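5 Inbetriebnahme und Pflege der Tischplatte

Dieser Abschnitt gilt für alle Tische der Serie Flakadberg mit weißer oder grauer Platte. Für Platten mit Ölfinish liegt ein eigenes Pflegeblatt bei.

5.1 Erste Reinigung nach dem Aufbau

1. Schutzfolie an einer Ecke anheben und flach über die Platte abziehen.
2. Staub und Späne mit einem weichen Handfeger entfernen.
3. Platte mit lauwarmem Wasser und einem Tropfen Spülmittel abwischen.
4. Mit klarem Wasser nachwischen und trockenreiben.
5. Den Tisch erst nach 8 Stunden belasten, wenn die Kantenleisten bei der Montage nachgeklebt wurden.

Hinweis: Klebereste der Folie lassen sich mit dem mitgelieferten Reiniger (Bestellnummer 354) anlösen. Den Reiniger auf das Tuch geben und nicht direkt auf die Platte.

5.2 Tischhöhe und Belastung

Die Platte liegt im Auslieferungszustand auf 73 cm Höhe. Die Stellfüße gleichen Unebenheiten im Boden aus, sie sind nicht zur Höhenverstellung gedacht. Die zulässige Gesamtlast beträgt 135 kg bei gleichmäßiger Verteilung.

VORSICHT
Nicht auf die Tischplatte steigen oder setzen. Beim Verschieben den Tisch immer zu zweit am Rahmen anheben – niemals an der Platte ziehen.

5.3 Flecken erkennen und entfernen

Speisereste und Fett sollten noch am selben Tag entfernt werden. Auf hellen Platten fallen kleine Spritzer sofort auf, bei grauen Platten hilft ein flacher Blick gegen das Licht.
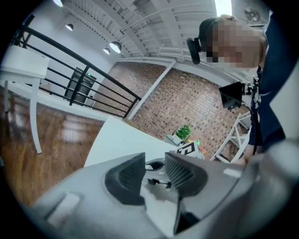
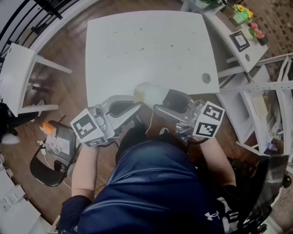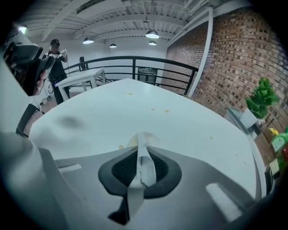
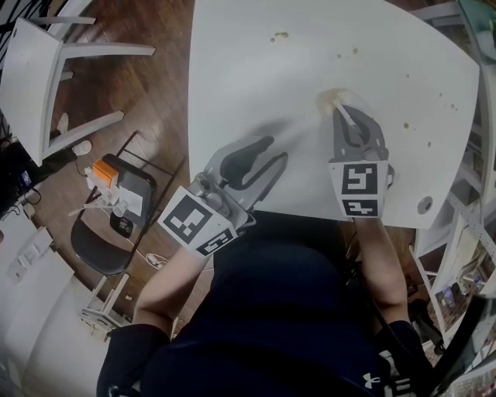

Abb. 5-1 bis 5-4. Abb. 5-4: Weiße Tischplatte mit kleinen braunen und hellbraunen Flecken.

Fett- und Speiseflecken
1. Feste Reste mit einem Kunststoffschaber aufnehmen. Keine Klingen verwenden.
2. Warmes Spülwasser mit einem weichen Tuch auftragen und kurz einwirken lassen.
3. Von außen nach innen wischen, damit sich der Fleck nicht vergrößert.
4. Klar nachwischen, trocknen.

Kaffee, Tee, Fruchtsaft
1. Flüssigkeit mit Küchenpapier aufsaugen.
2. Mit feuchtem Tuch nachwischen.
3. Bleibt ein Rand zurück, etwas Reiniger 354 auf ein Baumwolltuch geben und in kreisenden Bewegungen arbeiten.

Kugelschreiber, Filzstift
1. Brennspiritus sparsam auf ein weißes Tuch geben und an der Plattenunterseite testen.
2. Fleck abtupfen, das Tuch dabei mehrfach wenden.
3. Mit klarem Wasser nachwischen.

ACHTUNG
Scheuermilch, Schmutzradierer und Stahlwolle hinterlassen auf matten Oberflächen glänzende Stellen. Diese lassen sich nicht mehr beseitigen und sind von der Gewährleistung ausgenommen. Brennspiritus ist leicht entzündlich. Raum lüften, offene Flammen löschen.

5.4 Kanten und Fugen

Stehendes Wasser an den Kanten lässt die Trägerplatte quellen. Verschüttetes deshalb zuerst am Rand aufnehmen und dann in der Mitte. Fugen zwischen zwei verbundenen Tischen mit einer trockenen Bürste reinigen. Hat sich eine Kantenleiste gelöst, kann sie mit dem Reparaturset Goodwin wieder befestigt werden (siehe Abschnitt 7).

5.5 Regelmäßige Kontrolle

Schrauben am Untergestell einmal im Jahr nachziehen, am besten im Februar zusammen mit den Stühlen der Serie Verura. Die Filzgleiter bei Bedarf ersetzen.

Fragen zu Ersatzteilen beantwortet Clem Mudgway, Kundendienst Cidthorpe. Bitte die Seriennummer bereithalten – sie steht auf dem Aufkleber an der Innenseite des Rahmens.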